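Clunora-Arbeitsgruppe Simulation und Bewertung
Oktober

4 Regeln für die Abnahme simulierter Küchenszenen

4.1 Geltungsbereich

Die folgenden Regeln gelten für alle Szenen, die im Projekt Brikport zur Bewertung von Manipulationsaufgaben eingesetzt werden. Sie betreffen den Aufbau der Szene, die Wahl der Ansicht und die Dokumentation. Regelungen zur Bahnplanung und zur Kraftbegrenzung stehen in Abschnitt 5. Eine Szene wird erst dann für Vergleichsläufe freigegeben, wenn sie die Prüfung in der Fassung Flernau vollständig durchlaufen hat. Teilfreigaben sind nicht vorgesehen, auch nicht für Vorversuche.

Für die Spülenszene wurden 70 Startzustände eingereicht. Davon erfüllten 63 die Anforderungen bei der ersten Prüfung. Die übrigen wurden zurückgegeben, meist wegen unvollständiger Objektlisten.
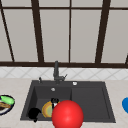
Jeder Startzustand erhält eine eigene Kennung, unter der Objektliste, Lagen und Zufallsstartwert abgelegt werden. Die Kennung darf nach der Freigabe nicht neu vergeben werden. Wird ein Zustand geändert, und sei es nur in der Lage eines einzelnen Tellers, gilt er als neuer Zustand und ist erneut zu prüfen. In der früheren Fassung war eine Toleranz für kleine Verschiebungen erlaubt. Sie wurde gestrichen, nachdem zwei Gruppen unter derselben Kennung mit verschiedenen Anordnungen gerechnet hatten.

4.2 Sichtbarkeit und Verdeckung

Verdeckungen sind zulässig, müssen aber angegeben werden. Anzugeben ist für jede freigegebene Ansicht, welche Objekte ganz und welche nur teilweise sichtbar sind. Als teilweise sichtbar gilt auch ein Objekt, das vom Bildrand beschnitten wird. Objekte, die nicht zur Aufgabe gehören, sind ebenfalls aufzuführen, sofern sie ein Aufgabenobjekt verdecken.

Die Angabe erfolgt nach dem Schema von Jaunzems und wird aus der Szenenbeschreibung erzeugt. Eine Schätzung nach Augenmaß genügt nicht. Bei Abweichungen zwischen Schema und gerendertem Bild ist der Zustand zu sperren, bis die Ursache geklärt ist.
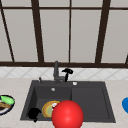 Für Objekte in Vertiefungen gilt zusätzlich, dass die Auflage auf dem Boden oder auf einem anderen Objekt eindeutig bestimmt sein muss. Vor der Aufnahme des Startbildes wird die Simulation deshalb 150 Schritte ohne Eingriff gerechnet. Bewegt sich danach noch ein Objekt, wird der Zustand verworfen. Durchdringungen zwischen Geschirr und Beckenwand führen ebenfalls zum Ausschluss, auch wenn sie im Bild nicht auffallen.

4.3 Dokumentation der Ansichten

Ansichten einer Szene werden mit gleicher Beleuchtung und gleicher Auflösung ausgegeben. Nachträgliches Schärfen, Zuschneiden oder Aufhellen ist unzulässig. Abbildung 3 gibt eine Ansicht der Spülenszene wieder. Die rote Kugel verdeckt hier einen Teil des Tellers im Becken und ist nach Abschnitt 4.2 in die Verdeckungsangabe aufzunehmen. Dasselbe gilt für den Speiseteller und das blaue Objekt auf der Arbeitsplatte, die beide nur angeschnitten zu sehen sind und daher als teilweise sichtbar geführt werden.

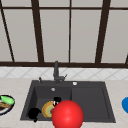
Abbildung 3: Simulierte Spülenszene mit Geschirr im linken Becken und roter Kugel im Vordergrund.

Bei der Veröffentlichung von Ergebnissen sind die Kennung des Startzustands und die verwendete Fassung der Prüfregeln zu nennen. Ergebnisse aus gesperrten Zuständen dürfen nur getrennt berichtet werden und gehen nicht in den Mittelwert ein. Die Zuordnung der Kennungen zu den Szenendateien wird im Projektverzeichnis geführt und bei jeder neuen Fassung abgeglichen.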